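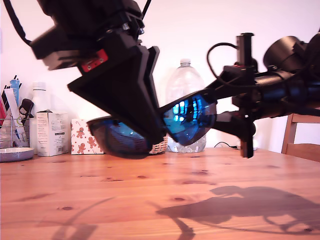
Blue mirrored sunglasses between two black robot arms.

Urngate Short Film Festival – Venue Inspection Checklist, Main Screening Hall
Inspection date: January 9, 2020
Venue: Nasness Hall, ground floor and projection booth
Event: Winter program, shorts and first features
Result: Passed with conditions. Open items are listed at the end.

Marks used: OK = no action needed. FIX = to be put right before doors open on the first night. WATCH = acceptable now, look again at the midweek check. N/A = does not apply to this hall.

SECTION A – ENTRANCE AND LOBBY

A1. Main doors open fully and stay open on their hooks – OK
A2. Door closers work when hooks are released – FIX
Left-hand door slams. The closer needs adjusting. It was written up in July as well and was adjusted then, but it has drifted back.
A3. Entrance mat flat, edges taped – OK
A4. Ramp to side door clear, handrail firm – OK
Handrail bolts checked by hand. Surface grit is worn near the bottom. Put down fresh grip tape if the forecast shows ice.
A5. Box office table does not block exit route – FIX
With the table where it is marked on the plan, the line for tickets crosses the line for the restrooms and backs up toward the exit. Move the table to the wall side, under the poster rail. The power outlet there is live.
A6. Poster stands weighted – WATCH
Two stands are the light kind. Fine indoors with the doors shut. Bring them back from the doors when the audience is coming in.
A7. Lobby lighting – OK
A8. Coat racks on level floor and not overloaded – OK at time of inspection
Empty when checked. A full house in January means a lot of coats. Use the second rack from the start of the evening.

SECTION B – AUDITORIUM

B1. Aisles clear at full width – OK
B2. Fixed seats secure – FIX
Row F, seat 11: the back is loose at the right-hand bolt. Tighten it or tape the seat off. Do not leave it open for sale as it is.
B3. Loose seats linked together – FIX
The extra row at the back was set out unlinked. The clips are in the gray bin under the stage.
B4. Wheelchair spaces clear, with a companion seat beside each – OK
Sight lines checked from seated height. The bottom of the screen is visible. Subtitles should be readable from all spaces, but run one subtitled file at the tech check and look.
B5. Aisle step lights – WATCH
All working. The one at row C flickers when the house lights go down and then settles.
B6. House lights dim smoothly and come back to full from the booth and from the door panel – OK
Both panels tested. The door panel label has rubbed off again, so a new one was made during the inspection.
B7. Carpet and floor coverings – OK
There is a lifted seam near the left speaker. It was glued in the fall and is holding.
B8. Temperature – OK
The heating needs a long run before a matinee. The fan is audible in quiet scenes. Last year's filmmakers complained of this with good reason. Run the heat before the audience comes in and drop the fan to low for the films.

SECTION C – EXITS AND FIRE SAFETY

C1. Exit signs lit – OK
C2. Exit doors open from inside without a key – OK
Every door was opened and walked through.
C3. Outside of exit doors clear – FIX
Rear exit: folded tables and a rolled backdrop were leaning on the outside wall inside the door swing. The door opens, but not all the way. Move these to the shed. This needs doing the same day.
C4. Extinguishers in place, in date, pin and seal intact – OK
C5. Extinguisher in booth suitable for electrical fires – OK
C6. Alarm audible in auditorium with film sound playing – OK
Tested with the loudest trailer in the program at show level. The alarm can be heard, but it takes a moment to register. The usher at the front should stop waiting for the booth and start directing people as soon as it sounds.
C7. Emergency lighting comes on when mains lighting is cut – OK
C8. Curtains and masking carry flame-retardant tags – WATCH
The side masking tags are present. The tag on the lobby curtain is too faded to read. Ask the hall for the paperwork.
C9. Posted capacity sign visible – OK
The sign is screwed to the wall by the main doors. Standing is not allowed at any screening, including the awards block.

SECTION D – PROJECTION BOOTH

D1. Projector on stable stand, feet locked – OK
D2. Air intake and exhaust clear – OK
Filter cleaned. The lamp counter reads 2000 hours and the replacement point for this lamp is set at 3000, so it will get through the festival. The spare is in the booth cupboard in its original box.
D3. Extension cords – FIX
One power strip was plugged into another behind the rack. Remove the second strip and run a single longer cord from the wall outlet.
D4. Cables across walkway covered – FIX
The HDMI and audio runs cross the booth doorway without a cover. There is a rubber cable ramp in the stage store.
D5. Booth door opens outward and is not locked during shows – OK
D6. Flashlight in booth – OK
Batteries are fresh. It hangs on the hook by the light switch and should go back there.
D7. Steps to booth – WATCH
Steep, with a low beam at the top. The padding on the beam is split but still does its job. Visiting filmmakers who want to see the booth should go up one at a time, and not during the changeover between blocks.
D8. Drinks kept out of booth – FIX
Two cups were on the rack shelf. Both were removed. Put up the sign again.
D9. Communication with front of house – OK
Radios tested on both channels.

SECTION E – STAGE AND Q&A AREA

E1. Stage edge marked with white tape – FIX
The tape has gone at the left-hand end, where guests come up. Replace the whole strip, not just the missing part.
E2. Steps to stage firm, with handrail – OK
E3. Microphone cables taped down – N/A today
The microphones were not set up. Both handhelds are wireless this year. The moderator's desk mike is wired and will need tape from the desk to the wall box.
E4. Chairs for guests set back from edge – WATCH
The mark for the front chair legs is 20 inches from the edge. This is tight for anyone who pushes a chair back and then steps forward. Move the marks upstage if the panel has four people or fewer. The larger panel after the Baláž retrospective will have to use the front marks, so have the guests seated before the lights come up.
E5. Follow light and stage lights secured with safety chains – OK
E6. Glare – WATCH
The center stage light shines straight at the middle chair. Tilt it down a little. Guests find it hard to see the steps when they leave the stage.
E7. Screen frame and rigging – OK
Checked from floor level. The lines show no fraying, and the cleats are tied off properly.

SECTION F – OUTSIDE EQUIPMENT

F1. Rented equipment has current electrical test labels – WATCH
The Nerkusero sound package arrived with labels on everything except the smaller mixer. The rental desk has been asked for the test record. Do not power the mixer until it comes. The hall's own mixer will do for the opening block.
F2. Speaker stands at safe height, legs fully spread, pins in – OK
F3. Lobby monitor for the trailer loop fixed to its stand – FIX
The monitor is sitting on the bracket with one screw. It takes four. The screws are taped to the back of the stand in a small bag.

OPEN ITEMS BEFORE DOORS

A2 – adjust left door closer
A5 – move box office table
B2 – row F, seat 11, tighten or close
B3 – link back row
C3 – clear rear exit (same day)
D3 – replace power strips with single cord
D4 – fit cable ramp
D8 – sign
E1 – new tape on stage edge
F3 – monitor screws

All items marked WATCH go on the midweek sheet. Write the time next to each one when it has been looked at. If a WATCH item gets worse between checks, treat it as FIX and tell the house manager on duty by radio.

Additional comments: The hall is in better shape than it was at the July inspection. The rear exit is the one item that could hold up opening. If it has not been cleared by the time the ushers arrive, they clear it before anything else is set up, and the doors stay closed until it is done. Keep this sheet in the blue folder at the box office with the seating plan.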